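Clerkier Tote Garden: Frequently Asked Questions

Updated Nov 21, 2025 by Mirko Martinelli

Welcome! We get so many good questions about packing a garden tote that I finally sat down and answered the ones that come up most. If yours is missing, write to me and I'll add it.

What is a garden tote, anyway?
Any fabric bag you keep ready to grab on the way outside. Mine holds a trowel, gloves, twine, a few seed packets and a bottle. I love it because I can get out the door in a minute and be digging the next!

Which bag should I use?
A plain fabric tote with a wide mouth and two handles. Pale cloth makes small things easier to find, and it's fine if it gets dirty. That's the fun part.

What goes in first?
The bottle, every time. Stand it up on an open table and load the rest around it. 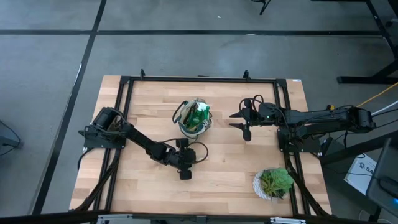 After that come the gloves, rolled up, and then the twine. I leave the trowel for last so the handle is the first thing I touch when I reach in. Four things is plenty for a balcony, and if you have a big plot like my neighbors in Assunção, take a second bag and go wild.

Can I put seed packets in there too?
Sure! Tuck them in a jar or a zip bag. I once lost 14 packets to a leaky cap in January and I'm still a little sad about the peppers.

How should I carry a pointed trowel?
Blade down, with a scrap of cardboard folded over the tip. A cork pushed onto the point works too, and it looks great.

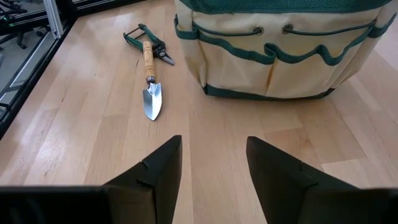
How do I look after a wooden handle?
Wipe it with a damp cloth, let it dry, then rub in a little linseed oil. Do it a couple of times a year and the grain comes up beautifully.

Can the tote go in the washing machine?
Most cotton ones can, on cold. Shake it out over the flower bed first and hang it up to dry.

Do you run packing workshops?
We do! The next one is in January, and seats are free.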